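El tesoro que siempre aparece la semana que viene

Llevo desde junio siguiendo la historia del galeón Zurna y cada vez me creo menos cosas. Para quien no la conozca: un barco mercante que se habría hundido cargado de plata frente a la costa de Gerkell, un pueblo de pescadores con un faro, dos bares y, desde hace poco, una cantidad asombrosa de expertos en arqueología submarina. La empresa que dice haberlo encontrado se llama Huvudetti. Hasta este año se dedicaba a inspeccionar tuberías de desagüe bajo el mar, cosa muy respetable, pero que no te convierte en historiador de nada.

El anuncio llegó un sábado, con nota de prensa y mapa (el mapa sin coordenadas, por supuesto, «para proteger el yacimiento»). Según la nota, el barco llevaba 2609 lingotes. Ni uno más ni uno menos. Y ahí es donde yo levanté la ceja, porque nadie ha bajado todavía a tocar un solo lingote. La cifra sale de un manifiesto de carga que la empresa ha citado en tres entrevistas y no ha enseñado en ninguna.

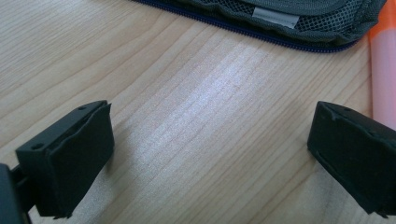

La mesa, un día cualquiera.

Me puse a leer todo lo que pude. Trinity Ambrose, que lleva un pequeño boletín sobre naufragios y con la que me escribo de vez en cuando, me mandó copia de un registro portuario en el que sale un Zurna. Uno. El problema es que ese Zurna medía la mitad de lo que afirma Huvudetti, transportaba sal y volvió a puerto dos veces después de la fecha del supuesto hundimiento. Puede que hubiera otro barco con el mismo nombre, pasaba mucho. Pero entonces que enseñen el papel del otro.

Luego está la imagen del sónar. La he mirado tanto que ya veo galeones en las manchas de humedad del techo. Es una sombra alargada a 132 metros de profundidad, con un bulto en un extremo que según ellos es el castillo de popa. A mí me parece una roca. También podría ser un barco, no digo que no, pero en esa zona hay afloramientos por todas partes, lo sabe cualquiera que haya perdido allí una red. Un pescador jubilado al que todos llaman Obi lo contó en la radio local: él conoce ese punto como «la Muela» y su padre ya lo esquivaba. Le dieron cuarenta segundos de micrófono. Al portavoz de la empresa le dieron media hora.

Lo que más me molesta es el calendario. Primero iban a bajar un vehículo submarino «en unos días». Después hacía mala mar. Después faltaba un permiso, y cuando la oficina de patrimonio contestó que no le constaba ninguna solicitud, resultó que el permiso se iba a pedir en una segunda fase. Mientras tanto sí que estaba lista la página para pequeños inversores – esa no tuvo problemas con el oleaje.

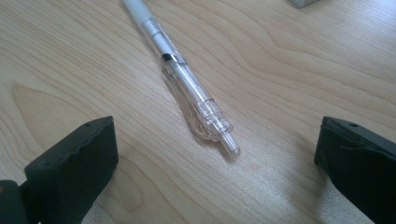 ¿Y si al final hay plata de verdad, se la puede quedar la empresa?
Depende de en qué aguas esté, de quién fuera el dueño del barco y de qué acuerdos haya firmado el país, así que lo normal es que acabe en un pleito de años antes de que nadie venda nada.

De eso, por cierto, la página para inversores habla en un párrafo gris al final, con letra diminuta. Lo de arriba son fotos de monedas, y las monedas son de otro naufragio. Lo pone en el pie si amplías bastante.

Entiendo la ilusión, que conste. En Gerkell han cerrado la conservera y la mitad de las casas del paseo están en venta. Si alguien viene y te dice que a poca distancia de tu ventana hay una fortuna, quieres que sea cierto. Hay un bar que ya sirve un bocadillo Zurna. Lo probé en agosto: calamares con pimiento, correcto, algo caro. 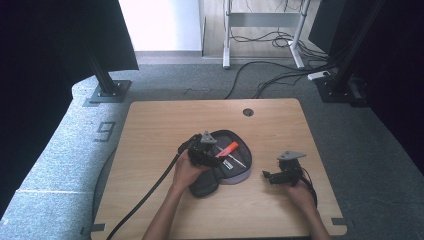
Escribí a Huvudetti con 5 preguntas bastante sencillas: quién ha autentificado el manifiesto, en qué archivo se conserva, quién interpretó la imagen de sónar, qué arqueólogo firma el proyecto y cuánto dinero se ha recaudado. Me contestaron a las once de la noche con un correo muy amable que no respondía a ninguna y me invitaba a suscribirme a las novedades. Me he suscrito. De momento ha llegado una novedad, y era una gorra.

Trinity es menos dura que yo. Dice que los 113 metros de eslora que mencionaron en una entrevista, una barbaridad para la época, pueden ser un error del periodista al transcribir. Puede ser. También es verdad que nadie de la empresa lo ha corregido, y la entrevista la tienen enlazada en su portada.

Si sacan una tabla, un clavo o un trozo de cerámica con la firma de alguien que sepa del asunto, lo pondré aquí el mismo día y en letras grandes. Hasta entonces, para mí eso sigue siendo la Muela.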